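May 13, 2019

OK, I've read the Custel "Fresh Shelf" announcement twice now and I have questions. Thread, because I can't fit my irritation into one post.

---

Short version for people who don't shop there: Custel says it rearranged the snack aisle in its Furkham store "around the way customers really shop," and that shoppers are now "happier with their choices." The plan is to do the same thing in every store by next February.

---

Happier how? The announcement says they surveyed 2,000 customers. It doesn't say when, where, or what they asked. If you stop me at the exit and say "did you find what you came for today?" I'm going to say yes because my ice cream is melting.

---

Also, 2,000 out of how many? How many people walked past the clipboard? I walk past every clipboard I see. People who stop for a clipboard are not like me, and I buy a lot of chips.

---

The new layout, as far as I can tell from going there on my lunch hour like a normal adult: store brand at eye level, Wirniten stuff down by your shins, the cheap pretzels gone to an endcap near the batteries.

So "the way customers really shop" turns out to be the way that makes Custel the most money. What luck for everyone.

---

I'm not saying shelf position doesn't matter. Everybody in grocery will tell you it does and I believe them. I stocked shelves for two summers and we moved things up and down all the time, and the stuff at chest height went faster.

--- 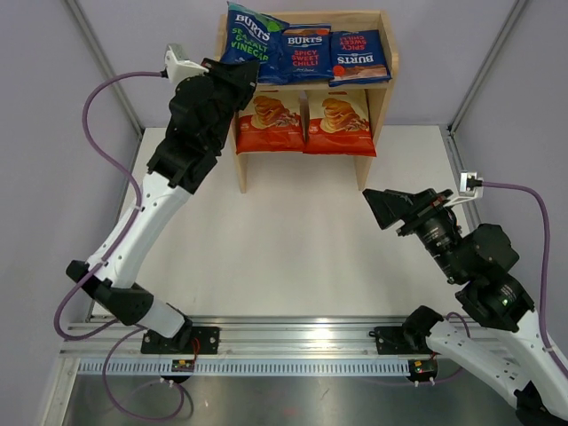 ---

But look at what gets left out when we say "moved it up and sales went up." Was it on sale that week? Was there a long weekend? Did the truck with the other brand show up late? When I was stocking, the answer to at least one of those was usually yes, and none of it got written down.

---

Naheed Butt used to work in category planning and she was kind enough to answer my whiny messages. Her take: most of these resets get compared to the same weeks a year earlier, in the same store, and that's it. No second store left alone to compare against.

---

She also said (and I'm quoting with permission) "the supplier usually pays for the study." I asked if that was a problem. She sent back a shrug.

---

So who paid for this one? The announcement thanks "our partners at Fagundes," who, if you look up what they do, sell shelving. The company that sells new shelves helped find out that new shelves are good. I'd be more shocked by the other result.

---

Somebody is going to reply that I'm being unfair and that a sponsor doesn't make a study wrong. Sure. Agreed. Then publish it! Put the questions up. Put the sales numbers up, including for the stuff that got moved to the floor. I'll read every page. I have nothing going on.

---
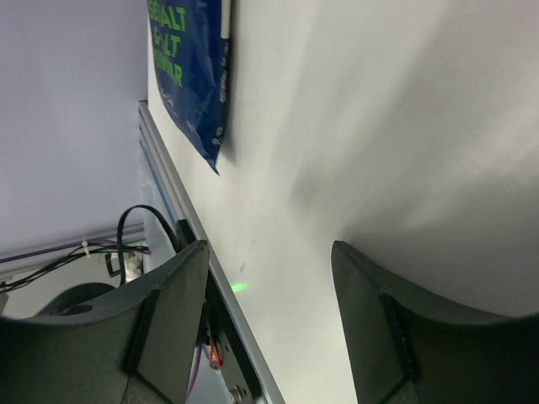

White surface, gray shadows toward the right.

---

Back to the numbers. There's one line that made me put my coffee down: "shoppers save nearly 4 minutes per trip."

Four minutes. In the snack aisle? I don't spend four minutes in the snack aisle. If you saved me four minutes I'd be leaving before I came in.

---

Maybe they mean the whole trip. But they only changed the one aisle. So either that aisle was a maze (it wasn't, I've been going there since it had the old sign) or the time came from somewhere else, like the self-checkouts they put in over the winter.

---

And the self-checkouts don't get mentioned anywhere. You change the checkout and the chips in the same few months, trips get shorter, and the chips get the credit. Come on.

---

Everaldo Falcão asked me in the replies why I care this much about potato chips. Fair. I don't, much. I care because the same announcement says the store will drop a bunch of "slow-moving items," and the slow-moving items are what my mother eats.

---

She gets the low-salt crackers. They were on the middle shelf, then they were on the bottom shelf, where she can't bend to reach them. Then they sold badly. Now they're "slow-moving." You see how that goes.

---

I wrote to Custel on their contact form and asked for the survey questions. The form has a 3,000 character limit and I used all of it. I got an automatic reply with a coupon for the store-brand chips.

---

I used the coupon. They're fine. A little heavy on the onion.

---

Things that would change my mind, since people keep asking: the survey questions, a comparison store where they didn't touch anything, and sales for at least 2 months after the new-shelf smell wears off. I'd take any one of those over another press photo of a smiling man holding a basket.

---

If you work at the Furkham store and know what happened to the crackers, my messages are open. I won't use your name.

---

Edit: several people say the cheap pretzels have moved AGAIN and are now by the greeting cards. I'll go check tomorrow.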